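5/12/23, bench notes, block sorting, Punel cell

Same job as the kitting line at Kukier does by hand: parts come to the table, one goes to the middle, the rest wait. We are using painted wooden blocks until the real housings arrive. Two arms, one table, red block first. The yellow one gets left alone until the red is dealt with.

The blocks are getting chipped. Fine for now, but the color check in Clistura was set up on clean ones in March, so redo it before anyone quotes a pick rate.

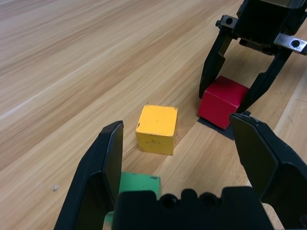

Who does what

Kukier has 4 people on kitting per shift. The plan they sent keeps all 4 and moves 2 of them to inspection and refills. On paper that is less lifting. It also means the pace is set by the cell, and the two who stay have to clear its mistakes on top of their own trays. I want that written into the handover, with a stop button they can use without asking a lead.

Arm split: left has green, right has red, black pad in the middle is the drop point. Keep the grips low over the wood. Cables run over the wrists, so check for snagging before each set.
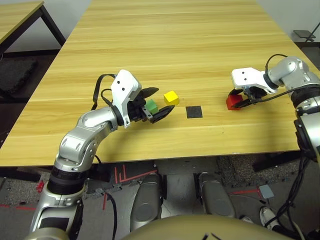 Hyun-seo Woo disagrees with me on the stop button and would put a slow mode there first, on the grounds that people on a line hesitate to stop everything but will happily turn a thing down. Fair point. Ask for both.

Training: Yeon's outline has 3 hours per person, all of it on the screen. None of it covers what to do when a part is dropped or wrong. Add a session at the table with the arms off, then one with them on.

Still to do: finger pads compared left to right, screws on the gripper body checked, wrist view saved with a clear table as the baseline. 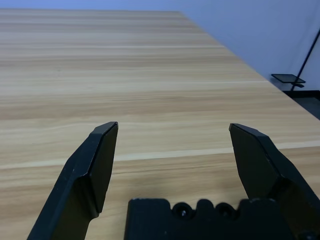 According to Hyun-seo Woo, the question from the floor will be about pay grade, whether inspection counts as the same job or a new one. I have no answer to give them. Sent it on to Kukier with the target of 3,000 trays, which also needs a date next to it.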